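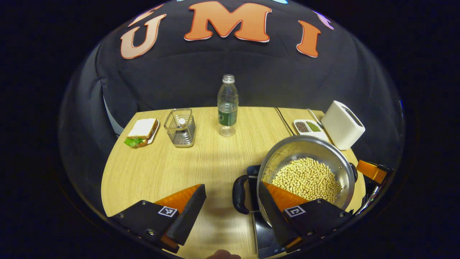 Notes from the Bean Table

I've been at Gelton for three months now and I still come home telling everyone I spent the day as a robot's hand. It's the best way I can put it! You hold the gripper, you do the kitchen job the way you'd like the robot to do it, and the fingers and the camera keep a record of every move.

This month it's soybeans and a pot on the cooktop. Fathima set our target at 200 good runs and we've got 164 in, so we're getting there (12 more got thrown out, mostly mine, mostly from me going too fast). The hard bit is closing the fingers gently. My own hand wants to pinch and be done with it, but those orange pads do much better if you ease in and wait a beat before you lift. Stella has the knack. I watched her for a whole afternoon and copied her wrist, and my runs got smoother right away.

We also shuffle the other stuff on the table between batches, the toaster, the water bottle, the little seed tray, so the robot doesn't learn just one layout. I love that part, it's like setting up a very odd brunch.

Next up is pouring, which I'm a bit nervous about. If you'd like a turn with the gripper, send Merike a note and she'll find you a slot.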